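Subject: Re: [flastville-neighbors] Quiet hours in the reading room
From: Giuliana Pacheco

A few replies to the points raised, in the order I got annoyed by them. Numbered, so that you can tell me which one is wrong.

1. The doors. Wood, grained, paneled, and the subject of 113 messages last July.

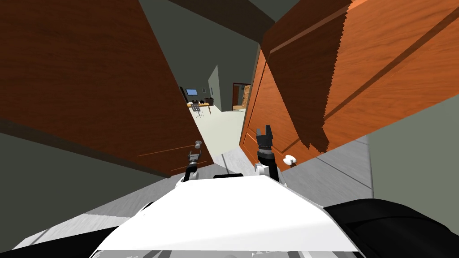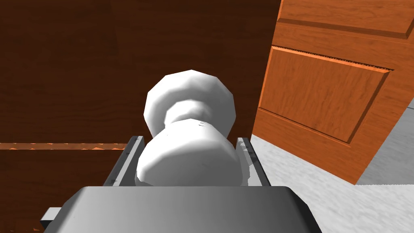
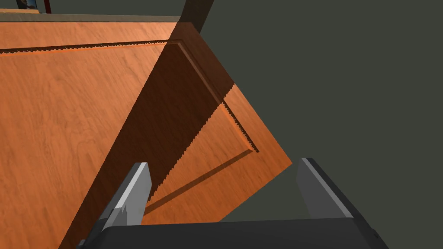

2. The quiet hours. The Seltov branch wrote:

> We tried silence all day and lost the chess club, the knitters
> and most of the teenagers. Now it's silent until 2 p.m. and
> after that people use their judgment. Complaints dropped to 6
> for the whole summer, and four of those were from one man.

I like this, although I have met Flastville and I'm less sure about the judgment. Could we try it for a month before writing another policy? The last one ran to 132 lines and had a section on soup.

3. Phones. Vibrating on a table is not silent – it sounds like a dentist. Put it in your coat.

4. Whispering. Two people whispering for an hour are louder than one person asking where the atlases are. I would rather have the atlas person.

5. The Trirnembridge exchange shelf. Please stop leaving encyclopedias on it. We have volume M three times over and still nothing on the letter Q.

I can make the evening meeting if it starts after 7. If it's about soup again, I have a cold.

Giuliana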